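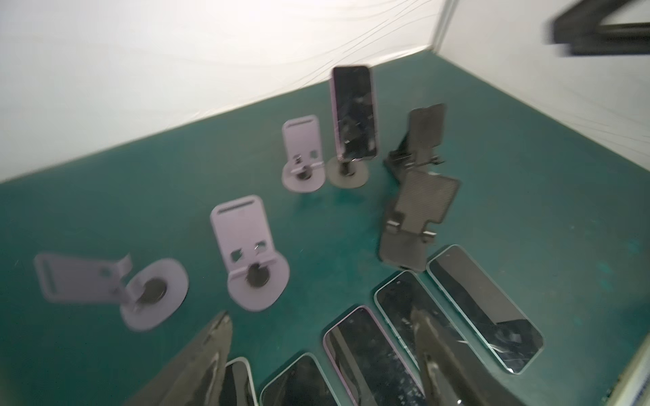
Phones in the front, stands behind them, round-based ones to the left and folding ones to the right.

Jul 21, 2024
By Iker Palacios

I've been writing workshop tips here for years and most of them involve glue, so bear with me. Our little group at Druldale teaches two robot arms to put phones on stands, and the tricks that got us better results are ones I'd give anybody with a messy bench.

Tip one: don't tidy up first! Dirceu Camargo had us set out the stands in neat rows for the first 351 demonstrations, and the policy we trained on those (we call it Plornier) was lovely until a stand fell over. Then it just hovered there. So we recorded 700 more with things standing, leaning and lying any old way, and on our next set of 166 test runs the tipped stands stopped being the main thing that beat us. The folding ones still do – I'll get to that.

Tip two: mix your stands. A round base slides when you nudge it and a folding stand wants to close up on you, so practice with only one kind teaches you bad habits. That goes for people too.

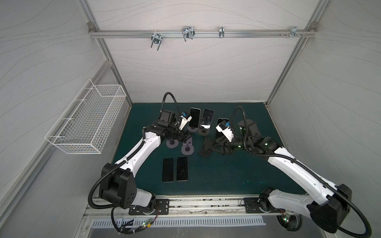
Both grippers in close over the mat, with two phones up on stands at the back.

Tip three is about folding stands. Give them a second hand. When we let one arm do the whole job the stand would scoot away, and the runs we threw out were mostly that. We now score two things separately, getting the stand set and getting the phone to stay on it, and I wish we'd done it from October on, when it was all one big pass or fail and we couldn't tell what was going wrong.

Tip four: use phones that are past caring. You're going to drop them.

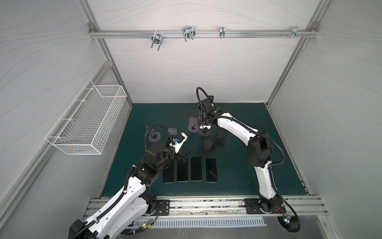

How many demonstrations do I need before it's worth training anything?
Start with 50, train on those, and watch where it gets stuck before you record any more. Our first 50 told us more about bad stand placement than the next few hundred did, and you can aim the rest of your recording at whatever went wrong.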